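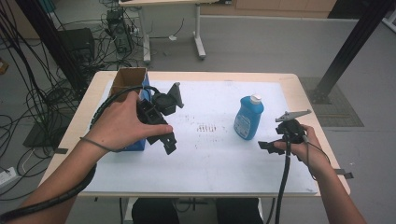

Hand-held grippers at the packing table, with a detergent bottle and an open box. Photo: Zirkard

Dirley, Dec 14, 2019 — I'm Aoi Tanabe, and I run the packing floor here at Zirkard. They asked me to write this release myself, so please forgive me if it wanders a bit!

Starting in June, our Plakora line will take over the heaviest part of household goods packing. We ship 3,000 boxes on a busy day, and until now every bottle in them has been lifted by a person. My wrists know all about it (16 years, thank you very much).

What I like best is who's doing the teaching. Our own packers pick up a pair of grippers and show the system how a bottle gets held, turned and set in a box. We've recorded 751 of these sessions so far, and almost 50 people have had a go — some of them now argue over whose grip is best.

No jobs are being cut. Packers who move off the line will train on quality checks and machine care, at the same pay or better, and the late shift will end an hour earlier. People have been asking me for that one for years!

The Fujimoto building gets its line first, and ours follows once the new floor is down.

Press contact: Aoi Tanabe, Zirkard packing office, Dirley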